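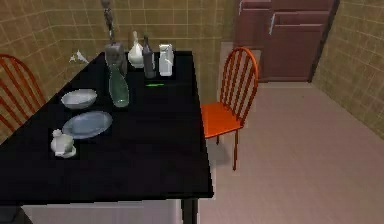 Speaker notes: "Whose hands are doing the work?"

Opening (4 minutes, no clicker yet)

Thank the organisers, then get on with it. Ask for a show of hands: who has driven a robot arm remotely for more than one whole afternoon? Wait. Let them look at each other. I expect most of the hands to belong to people who weren't paid to enjoy it.

My complaint is with the sentence "the robot learned it from a few demonstrations". I have heard it in some form at every meeting since July. I want to know how many a few is, who gave them, and what was thrown away. Say that slowly.

The Velari numbers

Velari asked us to look over their tidy-up task, shown by remote control in a simulated house. They kept 600 demonstrations. The operators recorded 2,130. Pause here, people will want to do the sum.

What happened to the rest? Dropped objects, wrong object, operator got lost between rooms, operator gave up. All of it was labelled "noise". I don't accept that. If a trained person with a decent controller and a clear instruction can't get the thing from one room to the next, that tells you something about the controls, or the view, or the task. It doesn't belong in the bin.
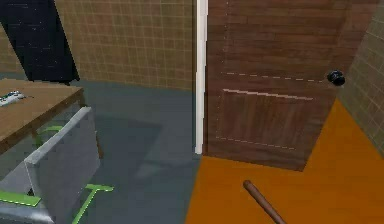

Driving through a house is where I lost patience with the thing myself. I had 20 tries at the Velari setup. You have no feel for how wide you are. You turn, you wait for the view to settle, you turn back. After a while you stop tidying and start parking. Anything trained on my tries would learn my dithering along with everything else, and would probably be praised for its caution.

Don't do the parking joke twice. It died in rehearsal.

By hand or by remote?

Clumov take hold of the real arm and move it through the job. I like this better, with two grumbles.
- Your own body is in the way, so the cameras see a person's sleeve for half the lesson.
- You feel the weight and the robot's record doesn't, unless somebody has paid for the sensors.

Dönmez went the other way and built everything on remote control in simulation. Cheap, safe, nothing to sweep up. But crumpled rubbish in simulation behaves as well as whoever wrote the physics. Ask them how a bag folds when you pinch it. I asked, and got a slide about scale. 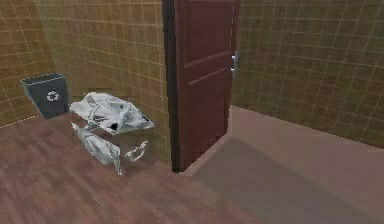 What I would like to see reported

- Every attempt, kept or not, with the operator's reason for stopping.
- Time per demonstration, including the resets.
- Results split by operator. I suspect one very good driver is carrying most of these papers.
- A first-day beginner as a comparison.

If someone says this is too much bookkeeping, agree that it is dull and move on.

Closing passage (read this one out, it was written for the handout) 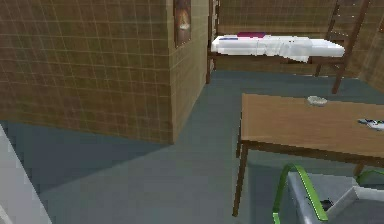
Celdale, November 14, 2023

We are asked to believe that showing is easier than programming. It may be. I have done both, and showing made my neck hurt and left me with nothing I could read through afterwards to find the mistake. A bad line of code can be found and changed. A bad habit in a pile of recordings has to be guessed at, usually by someone who wasn't there when they were made.

So before you buy the next system that learns by watching, ask to sit in the driver's seat for an afternoon. Pick the task yourself and keep every attempt.

Questions. If the simulation people object to the bag remark, offer to try their newer version at the break.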